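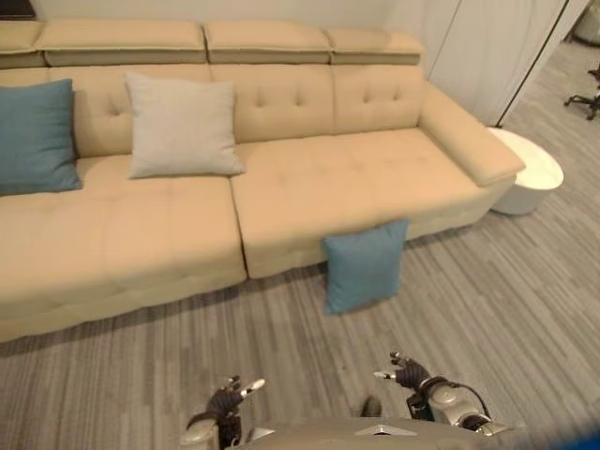 The Sectional Years

When Normand Thibodeau moved into his apartment in Cillcombe, the sofa went in first. The movers stood it against the long wall of the living room and left, and everything else was bought or thrown out to suit it. It is a beige sectional with adjustable headrests and a deep seat, and it takes up more of the room than he planned on.

"I measured the wall," he said. "I didn't measure what was left over."

A lot of people are in the same position. The large sectional with headrests used to belong in basements and TV rooms. Now it goes into apartments where the living room is the only room, and the owner has to work out how to live around it.

The first problem is the gap at the end. A padded arm is wide, but it is a poor place for a cup of coffee, and most end tables are too big for the space between the arm and the wall. Thibodeau settled on a small round white table with a cylinder for a base. It holds a drink and a phone and not much else. He tried a square one before that and kept catching his hip on the corner.

The second problem is color. Beige upholstery next to a pale wall and a gray floor can look like a waiting room. Paint is one fix, but renters often can't use it. Pillows are cheaper. Thibodeau bought teal blue and light gray ones at Policarpio, a home goods store in Brurnthorpe, for $30 each. The gray goes with the floor. The blue is the only strong color on that side of the room, and he says he would not want more of it.

Pillows also move. A smooth seat does little to hold them, and anyone who wants to lie down pushes them out of the way. By evening at least one is usually on the floor. Thibodeau puts them back when he goes to bed, or the next morning if he forgets. Covers with zippers are worth the extra money for this reason, and so is a fabric that can be brushed off by hand.

Then there is the cleaning. Tufting collects crumbs in the dimples, and the seams between seat sections collect everything else. A vacuum with a narrow brush attachment will get most of it. Start at the top of the backrest and work down, then do the seams, then the floor along the base. Wipe the headrests more often than the seats, as hair products leave a film that darkens over time. Use a damp cloth and check the care tag before trying any cleaner.

Thibodeau pulled his sofa away from the wall in November for the first time in 12 months. He found a remote control, two pens and a library card. It took him most of an afternoon, and he now has felt pads under the feet so the floor planks don't scratch.

He has looked at replacing it with something smaller. Verkard makes a two-seater he likes, priced at $713, and he has sat on it in the store more than once. It has a low back with nowhere to rest your head.

"I'd have room for a desk," he said. "But I'd be sitting on the old one in my mind."

For now the desk is in the bedroom and the sectional stays.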